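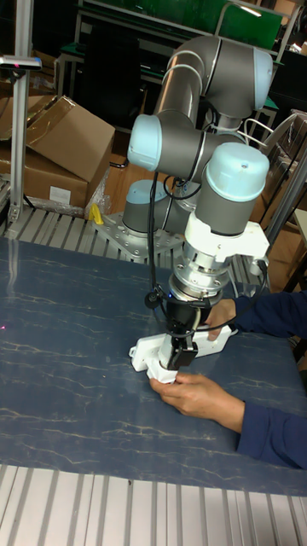

Figure 1. Arm, gripper and power strip at the work table, with a person holding the parts.

Unit 4. Planning and budgeting for a robot cell
Course notes by Soledad Moya

In the first three units we spoke about how an arm moves and how a gripper is chosen. Now we come to the part that many students find boring and that takes most of the time in a real workplace: making the list of what to buy, and asking for the money.

4.1 The price of the arm is not the price of the cell

When a manager asks "how much is a robot?", he usually has in mind the arm only. Look at Figure 1 and try to write down everything which somebody had to order. The arm and the gripper are the easy lines. Then there are the bracket at the wrist, the metal flanges between wrist and gripper, the cables, the mounting plate under the base, the aluminum profiles and the sensor bar on the post. The table surface is also a purchase, and so are the power strip and the plug piece that the arm is working with.

I ask you to divide the list into four groups:

Group A: arm, controller, software license
Group B: everything between the wrist and the part (flanges, brackets, gripper, fingers)
Group C: structure (frame, plates, table, posts, floor fixing)
Group D: consumables and work pieces

Group A comes from one supplier and has one quotation. Group B is where the mistakes are made. A flange with the wrong bolt pattern costs little, but the replacement can take weeks, and during these weeks the arm stands still. Before you order, put the two drawings side by side and compare the bolt circle, the pin hole and the thickness.

4.2 Worked case: the Korkura training cell

Korkura is a small assembly shop that wanted one cell for training and for tests with plugs and connectors. They already had the arm, so Group A was zero. The request for the other groups was prepared in May and looked like this, in dollars:

Gripper, flanges and bracket (supplier Horkitz): 2,950
Profiles, plates and screws (supplier Yatsenko): 400
Cables and connectors: 314
Sample power strips: 22
Total: 3,686

Please check the sum yourself. It is correct, but I have received many requests where it was not, and a wrong sum is the quickest way to get the paper back.

Two things are missing in this request. The first is shipping, which Horkitz quotes on a separate page. The second is working hours. A person must stand at the cell while the task is being set up, hold the parts, move them, and start again. In the plan of Korkura these hours were not written anywhere, because the technician "was there anyway". Her other work was late, and in the end another department paid for it without knowing.

4.3 Work pieces are a budget line

Students forget Group D almost always. If your task is to put a plug into a socket, the plugs and the sockets will wear. Contacts become loose, the plastic gets scratched, and then you can not say if a failure comes from the robot or from the part. Decide before the start how many insertions you allow for one piece, and buy the spares in the same order — it is easier than asking a second time for a very small sum.

Buy also different models if the final use has different models. A cell tested with one power strip only is a cell for this one power strip.

4.4 Space and order of delivery

Draw the floor plan with the boxes included. Deliveries do not come on the same day, and cartons need a place until the content is checked and the return period is over. At Flusness, where I worked before, the profiles arrived last, and the arm waited in the corridor. A simple rule for the order of purchase: structure first, then arm, then wrist parts, then work pieces.

Leave room for a person on at least one side of the table. Measure it with a chair and with the cabinet doors open.

4.5 Homework

Choose a task with two parts that fit together. Prepare a request of one page with Groups A to D, shipping and hours. For each line in Group B write which drawing you have compared. Mark with a star the lines where you have only one supplier — we will discuss these in the next unit, together with maintenance contracts.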